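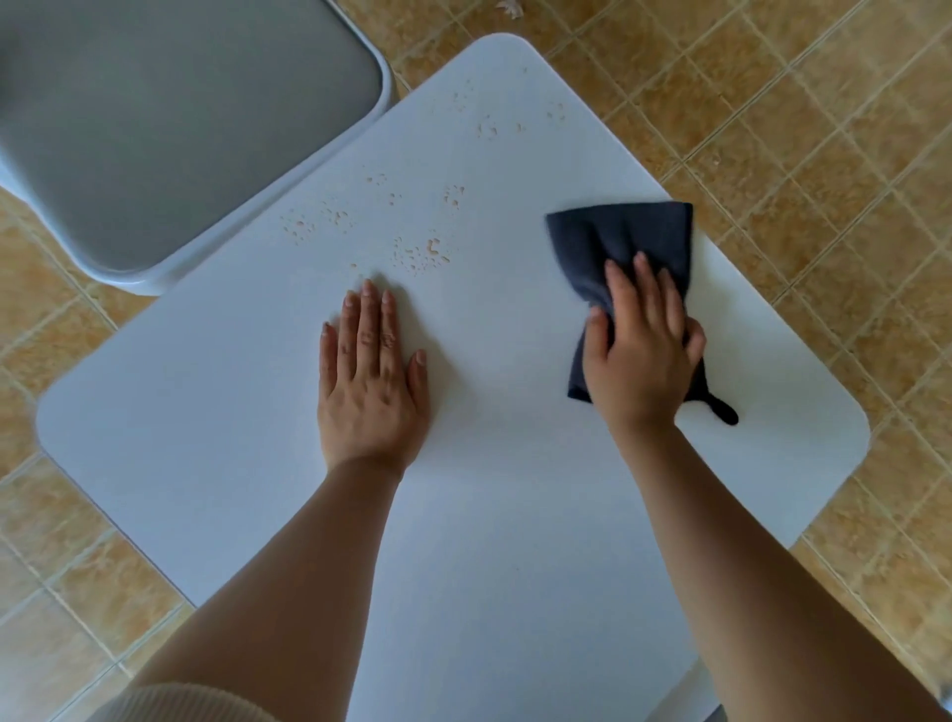
mirdale_flat
Matt white tops mark more easily than gloss, and the usual advice (spray, wipe, done) leaves a haze on mine. The table is a square one with rounded corners, bought two years ago from Idix. I've moved to a dark navy cloth because pale spots show up on it and I can tell when a face of it needs turning. What I want to settle is the order for small tan spots like the ones near the top corner: dry pass first, or straight in with a damp cloth?

Tamsk
Dry first. Crumbs and dried drips want different treatment. Lift the crumbs, then dampen what is left and give it 24 seconds before wiping.

P_Orrin
Disagree. A dry pass drags grit over a matt finish, and that is how you get shiny patches. Damp from the start, light pressure, one direction.

Tamsk
Only if you press. Folded in four, with a flat hand, it picks up crumbs without scratching. I've done 109 café tables a day in Sunilthorpe that way.

P_Orrin
Café tables are laminate, made to be scrubbed. Does the OP know what the coating is?

mirdale_flat
No. The leaflet says "wipeable surface" and nothing else. I keep my left hand flat on the top while I wipe, otherwise the whole table walks.

Maite Paredes
Check the feet for that — one is probably short, and a felt pad will sort it.

On the cloth: wash dark microfibre separately, no softener. Softener coats the fibres and they stop absorbing, which may well be your haze. Spray quantity is the other suspect. I use Phí diluted in water, one squirt on the cloth and none on the table.

mirdale_flat
Softener, yes. Every wash. Will run it at 60 without and report back.

P_Orrin
Check the label before you use 60. Mine say 40.

Tamsk
Still dry first.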